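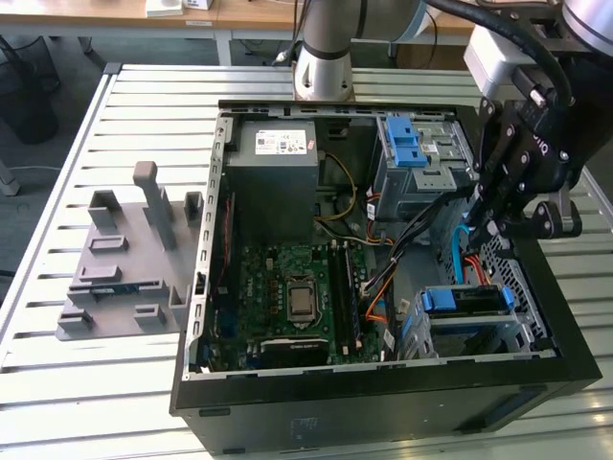

4. What the beats were doing

By this stage I had 3,179 parentheticals and action lines tagged as silence, and I was heartily sick of the word "beat". If you've read even one unproduced screenplay you'll know the thing I mean. Someone says something, the writer hits return, types (beat), and someone says something else. Manuals tend to be sniffy about it. Working writers use it all day long. What I wanted from this part of the study was some sense of what the silences were for, once you stopped arguing about whether they should be on the page at all.

A quick reminder of the material, for anybody who has skipped ahead (I always skip ahead). The corpus is 6 feature scripts, each in an early draft and in the draft that went to the actors. I'll keep referring to them by their working titles, so Bulldale is the family drama set on a sheep property, and Vusthorpe is the coastal mystery with the very long second act. The other titles come up as needed. Every tagged silence was entered in Plurnero, the little annotation program described in section 3, along with the line before it, the line after it and the page it fell on.

4.1 Sorting them

I began with far too many categories. My first scheme had separate labels for embarrassment, grief, menace, flirtation and a catch-all I had called "thinking", and Yara Nimri, who did the first round of reading with me, pointed out very kindly that I was labelling the character's feelings and hadn't said a thing about the pause. She was right! A grieving character can go quiet for any number of dramatic reasons, and a pause full of menace in one scene does exactly the same structural job as a tender one in the next. So we threw the lot out and started again with a question a script editor might ask: if you cut this silence, what happens to the following line?

That gave us 4 kinds, and they held up through the rest of the reading. I'll go through them in the order of how easy they were to agree on.

The hinge is the silence where the conversation changes subject. Two sisters in Bulldale are talking about fence posts, there's a beat, and one of them says the bank rang. Cut the beat and the line still makes sense, but it sounds as though she'd been bursting to say it, and that makes her a different sister. Hinges are mostly short on the page, usually a bare parenthetical, and writers seldom dress them up.

The refusal is the silence that stands in for an answer. Somebody asks a direct question and doesn't get a reply. Cut it and the next line becomes nonsense, or else it turns into the asker talking to themselves. These are the ones writers take trouble over. They get an action line of their own, and quite often a bit of business with it (she rinses the cup, he checks the handbrake).

The landing comes after a line the writer wants us to hear. I'll admit I have least patience with these, and I've tried not to let it colour the tagging. A landing has no effect on the sense of what follows. It asks the reader to stop and admire, or laugh, or feel the floor go, and then carry on. Comedy drafts are full of them, which is fair enough, as you do need somewhere for the laugh to go.

Last is the breather, a silence inside one character's speech with the same person talking on both sides of it. Ziad Hourani argued for most of a morning that breathers were only hinges with one speaker, and I nearly gave in. What settled it for me was the revision evidence in 4.3, where the two behave quite differently.

4.2 How well we agreed

There were 3 of us reading: me, Yara and Ziad. We worked separately and then met to compare, with tea. Refusals gave us next to no trouble. Hinges and landings got tangled whenever a joke was also a change of subject, and there's a run of pages in the middle of Vusthorpe, the boathouse dinner, where I don't think any two of us ever labelled the same pause the same way. I've left those disagreements in the data and haven't forced a majority vote. The scene is written to be uncomfortable, with five people all pretending to be on different topics, and a tidy label would tell you something false about it.

I should say too that reading order mattered more than I'd expected. Yara read each early draft first and I read each late draft first, and I was noticeably keener to see refusals. My guess is that the late drafts had trained me. Once you've seen a question go unanswered beautifully in the finished version, you go hunting for the seed of it in the earlier one, and you're inclined to find it. Anyone repeating this would do well to shuffle the drafts properly.

4.3 What happens between drafts

Now for the part I enjoyed. Looking across the pairs of drafts, landings are what goes. The writers in this corpus cut them steadily, and hardly ever put in fresh ones. Hinges mostly survive, but they move, often by only a line or so, and usually earlier. It's as if the writer's first instinct is to pause right before the big news, and their second is to pause a bit sooner and let the news slip out in the middle of ordinary talk.

Refusals go the other way and multiply. A typical case is the hospital corridor in Bulldale. In the early draft the father is asked whether he signed the papers, and he gives a long and rather lovely answer that explains the loan, his brother and the drought. By the later draft the question is still there, word for word, and the answer has gone. He does up his coat. All the information in that speech has been shuffled off to other scenes, or simply dropped, and the sister who asks the question gets to work it out for herself on the drive home. I've read the two versions side by side more often than is good for me, and I still miss the speech a little.

Breathers are the odd ones out. They neither vanish nor move much, they get converted. The parenthetical disappears and punctuation turns up in its place: a dash, a full stop where there had been a comma, now and then a repeated word. The silence is still there if you read the speech aloud, and the actor would find it without being told. That's why I've kept breathers apart from hinges, Ziad's objections notwithstanding. A hinge that loses its parenthetical nearly always loses the pause as well.

The bar chart in Figure 3, back in the previous section, shows the raw spread by script, and you'll notice that Picard looks nothing like the rest. It's a two-hander set in a lift, more or less in real time, and its writer, Tamer Shboul, barely uses the word "beat" at all. He writes the lift. The motor catches, the light flickers, a floor goes past, and each of those is doing duty as a pause. We tagged them as silences where the speakers had clearly stopped talking, but I can see the argument for leaving them out, and a stricter reader than me would have done so.

4.4 Talking to the writers

I hadn't planned interviews, but three of the writers got in touch after I asked permission to use their early drafts, and it would have been silly not to listen. Tamer told me he'd had a teacher who circled every "beat" in red, and he'd been writing around it ever since. Herman Liem, who wrote Vusthorpe, took the opposite line. He puts in every pause he can hear on the first pass and treats them as scaffolding. "If I can read it on the train and the pause happens anyway," he said, "out it comes."

Fares Mansour was the most sceptical of the whole business. He thinks directors strip the pauses out mentally before they've finished page one, and that actors black them out with a pen. He may well be right about his own sets. Even so, his late draft has more refusals in it than anyone's, and when I put that to him he laughed and said those weren't pauses, they were answers. I've adopted that wording in my own teaching since November, with his blessing.

None of this lets me say what happens once the cameras are out. I've looked at pages only, and a pause on the page might be doubled or flattened by an edit I know nothing about. Matching the tagged silences to finished films is an obvious next job, and Yara has made a start on it with the corridor scene. What the drafts do show is writers handing particular silences particular work, and changing their minds about which ones deserve the space. Section 5 takes up the question of scene length, where the landings cause a bit of bother again.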